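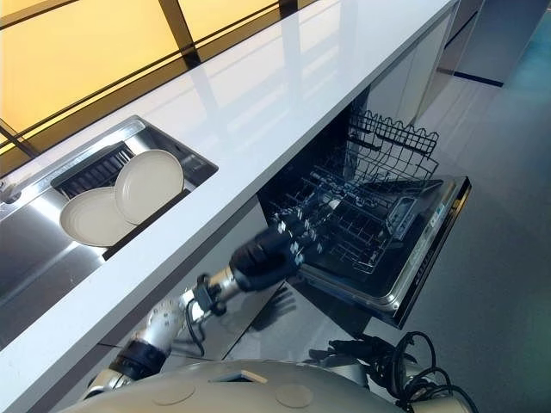

T. Okoro

Posted in Student Projects, June
4 comments · 11 shares

Loading a dishwasher with a robot hand: what we did and what I think it showed

Our group was given the kitchen task. Two other groups in the class had picking up blocks and opening a drawer, and at the start of term I thought we had drawn the easiest one, as everybody in the room had loaded a dishwasher and most of us had done it that morning. The module guide describes it in a single sentence: "The robot will transfer two plates from the sink to the lower rack and return the rack to the closed position." I would like whoever wrote that sentence to try it using one hand, in a thick glove, without being able to feel anything.

This report covers the whole project, which we called Clellum. The name came off a list and means nothing. I was asked to write up the results and the method, and to include "reflection", so the reflection is mixed in where it belongs.

What we were trying to find out

The question on our proposal form was whether a hand with separate fingers does better at kitchen jobs than the simple two-finger grip that last year's group used. The department is keen on the fingered hand. It looks good on open days, and visitors like to shake it. I was less keen from the beginning, and said so in the proposal, where the comment came back "keep an open mind". I have tried to.

We split the task into four stages. Stage one was to pull the lower rack out over the open door. Stage two was to lift a plate from the black rack in the sink. Stage three was to put the plate down between the prongs. Stage four was to push the lower rack back in. The door was opened by one of us before every run and it stayed open. I mention this because the video that Prarnden put on its page (Prarnden is the firm that helps pay for the module) starts with the door already down, and several people who watched it asked us how the robot had opened it. It didn't.

How we ran it

We taught the robot by guiding it. One of us moved the arm through the job from a control station while the software recorded the movement, and later the software tried to repeat the job by itself. We made 193 guided recordings over the term. That sounds like a lot until you learn that the drawer group used 2000, most of them made in simulation, which we couldn't do for plates because the simulated plates kept sinking through the rack.

After that came the runs that counted. We agreed on 60 unaided runs before we started, wrote the number down and got it signed, so that we couldn't stop early on a good afternoon. I think this was the best decision we made. A run passed only if all four stages were finished with no human touching anything. We gave no half marks in the main result, although we kept a record of which stage each failed run had got to.

The plates were plain off-white ones with a slightly raised rim. They leaned upright in the sink rack, one partly covering the other, and we put them back in the same arrangement each time. A real sink isn't like that. A real sink has a saucepan in it with a fork underneath. Our supervisor's view was that you have to start somewhere, which I accept, but then the title of the module page should not be "Robots That Do the Washing Up".

Results

Out of 60 runs, 13 passed.

I have left that on its own line since in the first draft it was in the middle of a long paragraph, after the bit about how well we had worked as a team.

The rack was the surprise. We had expected to lose most of our runs on the plates, and had spent most of our recordings on them. More runs ended at stage one than at any other stage. The wire is thin and dark, the floor of the tub behind it is also black, and the software had trouble judging how far forward the wires were. Fingers would go through the grid and close on nothing, or they would hook a prong, and the rack would come out crooked and stick. When a finger hooked at the right angle the rack slid very nicely. We could not find any pattern in when it got the angle right. A group member suggested tying white tape round the front wire so that it would show up. We tried this outside the counted runs and it helped a lot, but it went against the rule that the kitchen had to be left as it was, so none of those attempts are in the figure above.

Light was the other problem. The counter is long, white and shiny, and there is a glass wall along the back of it. Late in the day the glass goes yellow-orange and throws pale streaks over the worktop and into the sink, where the steel sends them off in all directions. Most of our recordings were made before lunch, between lectures. Most of our counted runs were made after four o'clock, when the room was free. We only put those two facts side by side in the last fortnight, and by then it was too late to record again. I can't say how much of the failure comes from this. It might be a large part. It is also our own fault, and I would sooner it was in the report than found by the marker.

Shadows I am less sure about. The arm throws a sharp one on the floor under the door, fingers and all, and for a while there was a theory in the group that the software was mistaking the shadow for a second hand. We had no good test for that. One person covered the floor with a cloth for a few attempts and thought it went better. A few attempts is not enough for me, so I have left the theory out of the findings and put it here.

Did the fingers help?

On the plates, perhaps. Once the hand had hold of a rim it did not often let go, and it could tilt a plate on the way down in a manner the old grip could not manage. Last year's group reported a lot of dropped plates, though their plates were a different shape and they did not say how many runs they did, so I would be careful about comparing.

On the rack, I don't believe they did. A rack needs a hook. A bent piece of metal on the end of the arm would have pulled it out, and I am fairly confident it would have done so more often than a hand with all those knuckles to go wrong. The group did not agree on this and there was a long argument about it. The other side says that a home is full of different objects and you can't fit a new tool for each one. That is fair as far as it goes. My reply was that we had tested two objects, and did badly on one of them.

There was also the upkeep. The cables come out by the right side of the body in a loose heap, and twice in the term we lost a session to a plug that had worked free. The glove-like covering on the fingers had to be pulled straight before each set of runs. Neither of these appears in the time figures that get quoted for the system, which begin when the arm starts to move.

Using the Redotia software

We used Redotia for the recordings and the playback because the module requires it. It was easy to learn. The screen shows a confidence score for each movement, and I would warn next year's students to ignore it. On several failed runs the score was high right up to the moment the hand closed on empty air. We asked on the help board what the score was measuring, and the answer was that it shows how similar the movement is to the recordings. So it is confident that it is copying us. It has no opinion on whether the rack is moving.

What I would change

Record at the same time of day as you test. Spend half the recordings on the rack. Mix up the plates, and put at least one bowl in, even if the pass rate drops. Fix the cables to something. Ask for the tape rule to be looked at again, because people put coloured handles on things in their own kitchens and it seems odd to forbid it in ours.

I would also like the project page to carry the pass rate next to the video. I asked for this in May and was told it would be considered. The clip is of a real run and it hasn't been sped up, and I have no complaint about it as a clip. It is run 41. Runs 40 and 42 both stopped at stage one with a finger through the wires.

The recordings and the run sheet are in the shared folder under Clellum. Sheet two has the stage reached on each failed run, and the column headed "notes" is in three different people's shorthand, for which I have added a key at the bottom.

4 comments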